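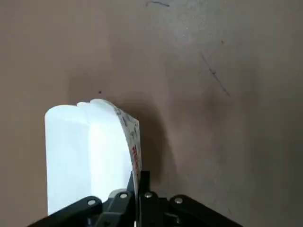
walancombe_arm
Moderator, Clilteck user forum

Moving this out of the setup thread. The task is picking up a white plastic container and setting it in a tray. I recorded 30 demos by remote control. The policy replays fine on the first container, but with others it closes on the label strip and pushes it over.

sopacua27
Where do you put the finger when you drive it? In your wrist shot it's pressing right beside the bottom of the label. If all 30 look like that, I'd expect the arm to learn the label as its target.

walancombe_arm
Most of them, yes. It's the easiest place to see from the wrist view.

nerwood_bench
I'd quit the remote and guide the arm by hand. You feel when the finger touches and you stop squeezing. My remote demos all had a pause before the grip closed, and the policy copied the pause.

sopacua27
Disagree. With hand guiding you end up with your arm in the side camera, and the policy never gets that at run time. Trim the pauses instead. Takes 2 minutes per batch.

nerwood_bench
Only if you have a side camera. I run wrist only.

walancombe_arm
Wrist only here too, so that part doesn't bother me. Would more demos help, or is it the grip?

sopacua27
Grip first. 100 more with the finger next to the label gets you the same thing. Turn the container between takes so the red lettering isn't always on the same side, and start from a different height now and then.

nerwood_bench
Agree on turning it. Still say do it by hand - you'll get cleaner approaches.

walancombe_arm
OK, redoing the set with the label turned. Half remote, half by hand, kept in separate folders. Will post both runs.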